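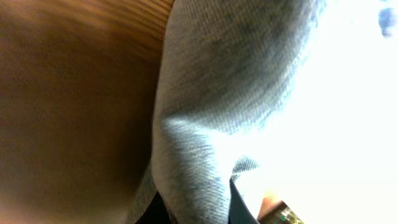 I've been helping out with an after-school robotics club for a while now, and I'm going to say something unpopular: we should skip the big tournament next year and let the kids keep packing clothes into a plastic bin.

I know how that sounds! Bernadette Whitfield, who runs the Batau league, laughed out loud when I told her. But a tournament robot does one trick on a flat field with painted lines, and cloth is a mess. It slumps, it folds the wrong way, it grabs onto itself. Tamsin Lindgren (ninth grade, very stubborn) logged 122 tries in December, and her notebook for that month is the best student work I've read in years — full of crossed-out guesses and arguments with herself.

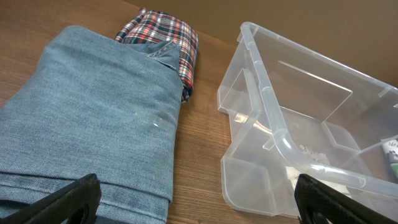
*Jeans, plaid flannel and the clear bin.*

The usual complaint is that there's no trophy in it, and okay, fair. Parents like trophies. Abdelghani Farouk's dad asked me straight out what he was supposed to tell the grandparents. 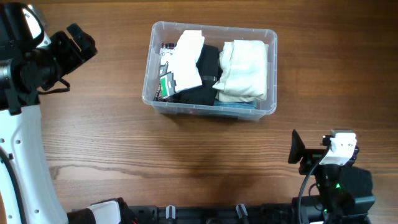 My answer is that I want kids to pick problems they can judge for themselves, with no referee. Anyone who has ever packed a suitcase can look at that bin, with the plaid strip squeezed against the wall and the off-white piece folded on the right, and have an opinion on it. The kids sure do. They argued over it for 23 minutes, and I'd take those 23 minutes over another 10 pages of rulebook.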